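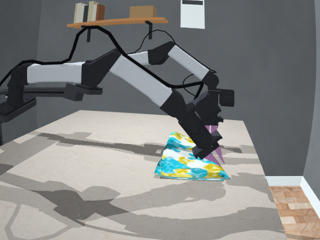

Provari changes storage rules for opened vaccine vials

Clinics in the Provari health district will follow new rules on opened multidose vials starting in January, the district pharmacy office said in its latest bulletin. The change covers the adult tetanus and diphtheria booster, the injectable polio vaccine and the two flu products the district buys in ten-dose vials. Single-dose syringes are not affected.

Under the current rules, any multidose vial opened during a session is thrown out when the session ends. The new rules allow a vial to be kept for the period stated in its product leaflet, provided that it has stayed in a monitored refrigerator between 2 and 8 degrees Celsius, that the stopper has not been under water, and that the date and time of first puncture are written on the label. A vial without a written puncture time must be discarded at once, even if staff remember when it was opened.

The district reviewed a year of returns before making the change. Clinics reported 2,135 doses discarded from vials that were still within their leaflet period. Most came from small sites that open a vial for one or two patients and then close for the day. Larger sites, which tend to finish a vial within an hour, had little waste of this kind.

What the label must show

The puncture time goes on the vial itself and not on the carton. The pharmacy office will send a roll of small freezer-grade labels to each site with the December order. Each label has three fields: date opened, time opened and discard time. The discard time is to be worked out when the vial is first used and written down then, so that the next person does not have to look up the leaflet. Times are written in the 24-hour form.

Labels must not cover the lot number or the expiration date. On the shorter flu vials this leaves only a narrow strip, and the label should be wrapped with its fields facing away from the manufacturer's print. If the printed expiration date falls before the discard time, the earlier of the two applies.

Temperature records

An opened vial may be kept only in a unit with a continuous digital logger. Of the sites in the district, 51 already have one. Sites that still depend on a twice-daily reading from a dial thermometer will continue to discard opened vials at the end of each session until a logger has been installed and checked.

The logger must record at least once every 15 minutes. The probe should sit in the buffered bottle in the middle of the center shelf, away from the fan outlet and the door. Staff should download the record weekly and after any alarm — the older Mevus loggers overwrite their memory without warning once it is full, and a missing record is treated as a temperature excursion.

When an excursion occurs, opened vials are discarded. Unopened vials are moved to a working unit, marked "do not use" and held until the pharmacy office has given an answer. They should not be thrown away before that point. In past excursions, many of the unopened vials were later cleared on the basis of the maker's stability data, but several sites had already put them in the waste bin.

Mobile and outreach sessions

Vials opened at an outreach session may not be brought back into stock. This applies to the Kragh mobile unit, to school sessions and to home visits, with or without a logger in the transport box. Coolers keep unopened stock within range for the length of a normal session, but the lid is opened often, and the probe does not follow the temperature of a vial that has been standing on a work surface between patients.

Outreach teams are asked to plan the list so that the last vial is opened as late as possible. Where fewer than four patients remain, the team may request single-dose syringes instead. Requests must reach the depot at Votel by 14:00 on the working day before the session.

Technique

The rest of the procedure stays as it is. The stopper is wiped with alcohol and left to dry before every withdrawal. A new sterile needle and syringe are used each time, and no needle is left in the stopper between doses. Doses are drawn up in the room where they will be given, immediately before use. Syringes filled in advance by clinic staff are not covered by the leaflet period and must be discarded at the end of the session.

Any vial that looks cloudy when it should be clear, or that contains particles after gentle mixing, is withdrawn and reported whatever its puncture time. Vials that have been frozen are discarded. The shake test is not accepted as proof that a vial is fit for use.

Reporting

The monthly waste form will have two new lines, one for opened vials past their discard time and one for opened vials with an incomplete label. Doses should be entered, not vials. A ten-dose vial with four doses used is entered as six. Broken vials stay on the existing line.

The office will check the forms against orders for the first 100 days and may ask individual sites for copies of their logger records. The revised storage sheet replaces the laminated version now posted on refrigerator doors, and old copies should be taken down when the new one arrives. Questions about a specific product go to the pharmacy office by phone, and questions about labels or loggers go to the Votel depot.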